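Plirndale two-arm bench
README for the control scripts and the recorded runs
Last edited 26 September 2018

This folder holds what you need to start the bench in the Plirndale shared workshop and to read the recordings made on it. The arms are fixed down and stay where they are. Please don't unbolt them to get more table space.

Contents
halim/ - motion scripts for both arms
hendov/ - logger and playback
runs/ - 203 recordings, one folder each
notes.txt - changes, newest at the top

Starting up
Clear the table between the arms and check that the cables can move freely at the elbows. Switch on the left arm, wait for it to settle, then the right. Run halim/home first. If one arm stops short of its home position, switch both off and start again.

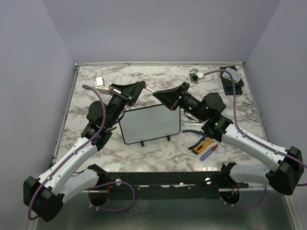 Both arms over the marble-patterned table, with the whiteboard and hand tools set out between them.

The grippers can touch above the middle of the table. Halim slows both arms when they come close, but it knows nothing about objects, so anything tall has to be kept out of the way by hand. Keep the speed setting at 70 or lower until you have watched a script through once.

Recordings
Each folder in runs/ has joint positions for both arms, gripper opening and a short text file saying what was tried. In 17 of the folders the text file is missing. Those runs play back normally but are left out of the index. Runs that failed are kept and marked "fail" in the index.

Known problems
Playback in Hendov version 2 drifts on runs of over 70 seconds.
The Husance export drops the gripper values. Use the plain text export until this is fixed, probably in October.

Copying
Scripts and recordings may be used and changed freely. Put changes to shared scripts in notes.txt.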